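Đạt Huỳnh
Feb 8, 2025

1/ The new Funley single has a title now. It is called "Paper Harbor" and I have listened to the preview so many times that my neighbor knows the chorus. I will write down all I know in this thread, so please be patient with me and with my English.

2/ First the facts. Funley is the duo from Sodmont, two sisters, one sings and plays keyboard, the other one sings and plays bass. This is their 15th single. The last one came out in October and it was a ballad. This one is faster.

3/ The preview is only 30 seconds. It begins directly in the second half of the verse, so we still do not know how the song opens. I hear bass, hand claps, and a small organ. The chorus has both voices in harmony, the older sister on the low line, which she almost never does.

4/ The lyrics are by Krishnan, the same writer who did "Salt Window" for them. I am happy about this. His words are simple and I can understand them without a dictionary, but then I think about one line for the whole bus ride home.

5/ The line from the preview is "I kept the lamp, you kept the key." I asked my teacher if "kept" here means they still have these things, or only had them in the past. She said it can be both. So now I have a question about the song and also a question about grammar. 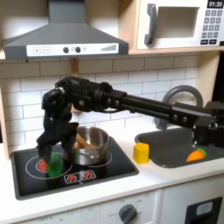

6/ Now the B-side, which many people asked me about. It is called "Slow Kitchen" and it is a cover of an old song by the band Loteo. The original is very quiet, a man singing about cooking for one person. Funley played it once on the radio and made it almost a lullaby, with the keyboard like a music box. I hope the studio version stays like that, small and a little like a toy, a tune for a play stove with one little green thing over the front burner. If they add drums I will be sad, but I will buy it anyway.

7/ There are two editions. The regular one has "Paper Harbor," "Slow Kitchen," and the instrumental of the first song. The limited one has no instrumental, but it has a live recording of "Salt Window" from the Sodmont show and a booklet with the lyrics written by hand.

8/ I prefer the limited edition because of the live track. At that show the younger sister forgot the second verse and the audience sang it for her. I was in row 15, on the left side, and I sang too, with many wrong words. If you hear somebody sing "winter" when everybody else sings "window," please say nothing.

9/ About the price. The shop at the station has the regular edition for 9.99 and the limited for 15.99. The online shop is cheaper, but the shipping to my country costs more than the single. If three or four people here want to order together, write to me and we can divide it.

10/ Somebody asked if this means a new album is coming. I do not know. In the fan magazine they said they have 92 voice memos with pieces of melodies and that most of them are bad. I would listen to all 92.

11/ A correction to post 2. I wrote that the last single was a ballad. My friend reminded me that it starts as a ballad and in the last minute it becomes something else. She is right. I always stop before that part because I listen to it when I go to sleep.

12/ Another small thing. The title on the shop page is "Paper Harbour" with a u and on the duo's own page it has no u. I follow the duo's page. If the cover has the u, I will change all my posts.

13/ For the people who are new: start with "Salt Window," then "Ninety Steps," then the live version of "Salt Window." Do not start with the first album. I love it, but the sound is thin and you will think that your speaker is broken.

14/ The full song will be played on the evening radio program before the release. I will be at work at that hour, so if one of you can write to me how it opens, I will be very grateful. Only the opening, please. I want to hear the last part by myself.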